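# The Well-Kept Bench

Ga-eun Hong sets up her worktable the same way each time. The white board goes down first, then the racks, then the small things. She learned the order at Yoon, a teaching supply shop where she spent 4 years packing science kits for schools, and she kept it when she started Ollitz, her own line of tabletop exercises for beginners. 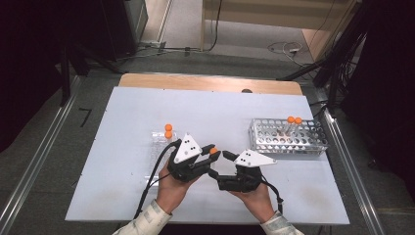 Racks are what she gets asked about most. A good one holds a tube upright and lets you see how full it is, and the plain metal kind with rows of round holes still does that well. She likes caps in a strong color – orange shows up at once against silver and white, and so do the little orange balls that go with the clear plastic rack. Two of them will sit one on top of the other there, which makes a decent test of a steady hand.

The exercises are short. Pick up a ball, place it, leave the tubes alone. Hong wrote 68 of them for the first set and plans to reach 100 by May. Some take less than a minute. Others she still finds hard herself, mostly the ones that involve stacking.

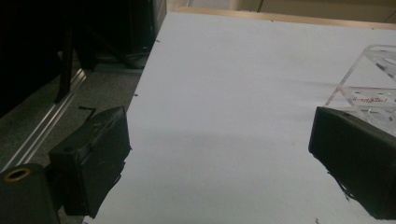 She is less patient about surfaces. Glossy boards throw glare and make clear plastic hard to find, so she buys matte ones and wipes them down with a dry cloth before she puts anything away. Scratched boards get turned over and used again. The racks go back on the shelf last, with the tubes still in them.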